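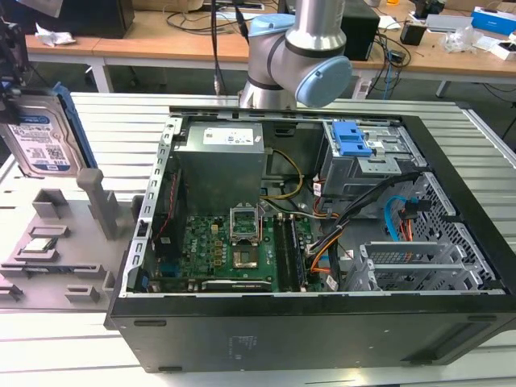 Bench two: open Dell tower, parts tray at left, arm above the case.

Projects | Reports | Partners | Contact
Work > Automation > Valeck refurbishing line
Filed under: Progress Reports, Jobs & Skills

We said in April that the arm would take over drive and processor handling at Valeck. I would not sign that sentence today. It works on one case model at a time, and the target of 100 towers a week remains a target.

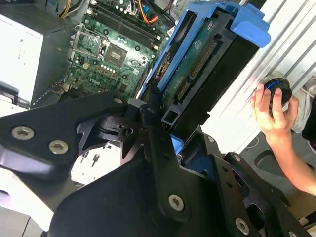
Edeltraud Eichhorn has stripped computers by hand since 1995. She now spends most of her shift setting up trays and watching the bench, work she finds duller and more tiring on the eyes. Her pay grade has not moved. Trolico's training plan calls her an "operator" — a title with no raise attached.
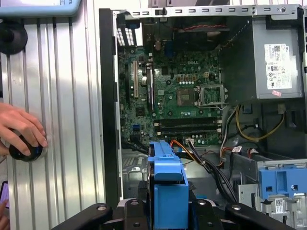
The supplier's savings estimate leaves out her time entirely. Put it back in and I get a cost per tower slightly above the old one. About 700 units are waiting in the Ruawai store, and the crew still clears those by hand.

I ask that the second payment be held until Trolico agrees to log staff hours, and that pay grades be settled before another arm is ordered.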